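5. Recording Fabric Episodes with the Twal Hand-Held Gripper

Read this section after you have finished the calibration in Section 4. It covers clothing and bedding. Rigid objects are covered in Section 6.

5.1 Before you start

1. Charge the Twal to at least 51 percent. Below that level the recorder may stop in the middle of an episode.
2. Wipe both finger pads with a dry cloth. Do not use alcohol on the pads.
3. Open the Bikico app on the phone and check that the gripper shows as Connected.
4. Select the task list for your site. Sites that joined under the Pakside program use list 117. All others use list 56.
5. Turn on the room lights, even during the day. Leave them on for the whole session.

Note: Beds, sofas and floors are all accepted as work surfaces. The surface does not need to be cleared. Other clothes and bedding may stay where they are.

5.2 Recording an episode

1. Stand so that you can reach the garment without leaning on the bed or sofa.
2. Hold the gripper still, with the fingers open, and press the side button once. Wait for the short tone.
3. Move toward the garment at a normal pace and lower the fingers onto the fabric.
4. Press lightly until the pads meet the cloth, then squeeze the trigger. For knits, take a fold between the pads instead of a single layer – thin layers slip out easily.
5. Carry out the task named in the app (fold, lift, spread or move to pile).
6. Release the garment, lift the gripper clear and press the side button again. A double tone means the episode was saved.

Caution: Keep your free hand away from the garment unless the task says "two hands". Episodes with a helping hand are rejected at Sorau during review.

Caution: Do not pull on zippers, buttons or drawstrings with the pads. The textured surface can tear.
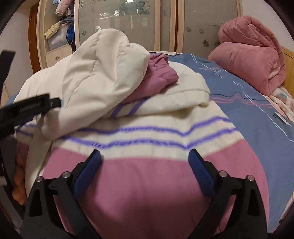
Do I have to record a failed grasp again from the beginning?

Keep going and try the grasp again in the same episode, up to 3 attempts. The learning system uses recoveries as well as clean grasps. If the last attempt fails, end the episode and mark it Incomplete in the app.

5.3 After the session

1. Leave the app open until every episode shows Uploaded.
2. Delete any episode in which a person's face or a readable document appears.
3. Enter the garment types you used. Choose "mixed" if more than one type was handled in the same episode.
4. Switch off the gripper and store it with the fingers closed – the trigger spring loses tension if it is left open under load.

If the upload stops before it is complete, see Section 8.2.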